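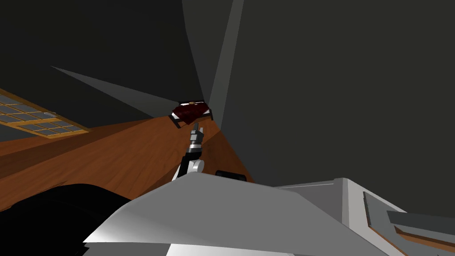
The Lekon is a folding tuning bench for alpine skis, made by Arnier for technicians and racers who prepare equipment away from a permanent workshop. It carries one ski at a time, base up, base out or on edge, and supports the three-part vise set listed further down. Most of its working life is spent in rented rooms. Where there is a bed at the far end and a long strip of wooden floor leading up to it, the bench goes lengthwise along the strip, with the vises facing whichever side has the better light. Lay the floor sheet first. Wax drips lift off most finished wood with a plastic scraper once hard, but they do not come out of a blanket, maroon or any other color, without heat and paper, so keep the iron end of the bench away from the bed.

Construction

The top is a single aluminum extrusion with a flat upper face and a T-slot along each long side. Opened and locked, it measures 1,164 mm from end cap to end cap. The end caps are molded nylon and can be replaced with a hex key. They take most of the damage when the bench is set down on concrete, and a spare pair is packed in the bag.

Two leg frames fold flat against the underside. Each is a welded steel tube frame with a cross brace, and each locks open with a spring pin. The pins are visible from the standing side and show a green collar when fully home. If any part of the collar is covered, the frame is not locked. Load should not be placed on the bench in that condition, even for brushing.

Working height is 935 mm, measured from the floor to the upper face of the extrusion with the feet screwed fully in. The vises add to this. Each foot has its own threaded adjuster and can be extended up to 17 mm to take out an uneven floor. The adjusters are for leveling only. Users who want a higher bench should order the long leg frames, which are a separate part and do not fit the standard bag.

The weight of the bench with leg frames, without vises, is 11 kg.

The feet are gray rubber, replaceable, and do not mark sealed wood or vinyl in normal use. On carpet the bench will move slightly under hard scraping strokes. The steel foot plates sold with the long leg frames can be fitted to the standard frames as well, and they reduce this.

Vises

The bench ships without vises. It accepts any vise with a T-slot base of the older Arnier pattern, and the current Whiteley set, which is the one we stock and the one the slot spacing was revised for.

The Whiteley set has a center jaw that grips the ski at the binding plate and two end supports with rubber faces. The center jaw opens far enough for current race plates with the binding mounted. It will not close on a bare junior ski without the spacer, supplied loose in the box and easily thrown out with the packing. The end supports rotate to hold the ski flat, upright, or at a fixed angle for side-edge work with a file guide.

Set the center jaw first, then slide the end supports out until they sit under the widest part of the shovel and just ahead of the tail. On speed skis the tip support will reach the end of the slot before it reaches the widest part of the shovel. This is acceptable for waxing and brushing. For filing the forebody of a downhill ski, move the center jaw toward the tail and work the ski in two passes.

Tighten the slot bolts by hand. The lever handles can be indexed by pulling them outward, so that they do not foul the legs. Overtightening pulls the slot lips apart over time, and that damage is not covered.

Brake retainers are not included in the set.

Iron rest and power

A folding steel rest clips to either end cap and holds a standard waxing iron with the plate down over an air gap. It does not fit irons with a digital housing that overhangs the plate at the rear. A cable hook on the opposite side keeps the lead off the ski.

The bench has no electrical parts. It should be positioned so that the iron lead reaches the outlet without crossing the side where the technician walks. Extension cords used with waxing irons should be rated for the load and fully unwound from the reel.

Ventilation is the responsibility of the user. Hot waxing in a closed room is not recommended with any product, and an open window is a poor substitute for extraction where more than a few pairs are prepared in an evening. Many hotels and apartments prohibit waxing in bedrooms altogether. Ask before unpacking. Edge work, brushing and cold wax are usually tolerated where ironing is not, and the bench can be used for those with the iron rest left in the bag.

Space needed

Allow a clear arm's length beyond each end of the top. A giant slalom ski overhangs both ends, and a full-length scraping stroke carries the hands past the tip. The standing side needs enough depth to walk from one end to the other without turning sideways. The far side can be close to a wall if the technician does not switch sides for edge work. Left-handed users who file toward the tail normally do switch sides, and should plan for clearance on both.

Prepared skis should be strapped base to base with a separator and stood somewhere they cannot slide. Leaning them against the bench is a common cause of chipped edges.

Changes in the current version

Thérèse Sutherland prepared slalom and giant slalom skis on the previous version for two winters and returned it to our Garkport workshop with a written list. Three of her points went into production. The spring pins were moved from the inner to the outer face of the leg frame, where they can be checked without bending down. The T-slots now run the full length of the extrusion and are closed by the end caps. The carrying strap is attached to the bag and no longer to the bench, which used to hang unevenly and open one leg frame on stairs.

A fourth request, for a tray under the top, was tried and dropped. The tray filled with steel filings and base shavings, and the filings then got into the brushes. A magnetic strip that sticks to the outer face of the leg frame is offered instead. It holds files and a short true bar. Do not put diamond stones on it wet.

The older leg frames can be exchanged for the current type. The older extrusion cannot be converted.

Transport

The bench folds to the length of its top and travels in a padded bag with a full-length zipper. The bag has one outside pocket for the iron rest and one for the floor sheet. Vises should be packed separately, in their own box, and not loose inside the bench bag, where the center jaw will mark the upper face.

Airlines treat the bag as sports equipment or as ordinary oversized baggage depending on who is at the desk. Solvents, gas torches and some liquid glides may not be flown. The bag has no pocket for them.

Care

Scrape wax off the extrusion with plastic only. Base cleaner is safe on the aluminum and on the rubber faces if wiped off promptly. It dulls the nylon end caps, without affecting their strength.

Blow or brush filings out of the slots after edge work. A slot bolt that has begun to bind usually has filings under its head and should be removed and wiped, not forced. Put a drop of light oil on each spring pin at the start of the season. Before storing the bench for the summer, check the feet for embedded grit and leave the adjusters screwed in.

Supplied with the bench

Bench top with leg frames fitted
Iron rest and cable hook
Spare end caps, one pair
Hex key
Floor sheet
Padded bag

Sold separately

Whiteley vise set with junior spacer
Long leg frames with steel foot plates
Steel foot plates for standard frames
Magnetic strip
Replacement feet, set
Replacement spring pins, pair

Ordering and repair

Benches are assembled in Garkport and ship from stock outside the autumn peak. Orders placed in August normally leave before the first glacier camps. Later orders are filled in sequence, and national teams are not moved ahead in the queue. Clubs buying several benches should state whether the bags need to be numbered, as this is done before packing.

The extrusion and leg frames carry a warranty against faulty material and welding. Feet, pins, end caps and the floor sheet are wear parts. For repair, send the bench without vises and with a note describing the fault. Bent leg frames are replaced and are not straightened. Please clean wax and filings off the bench before shipping; a cleaning charge is added otherwise.

We use cookies to remember your cart and to measure visits to this site. By continuing to browse you accept their use. Accept | Settings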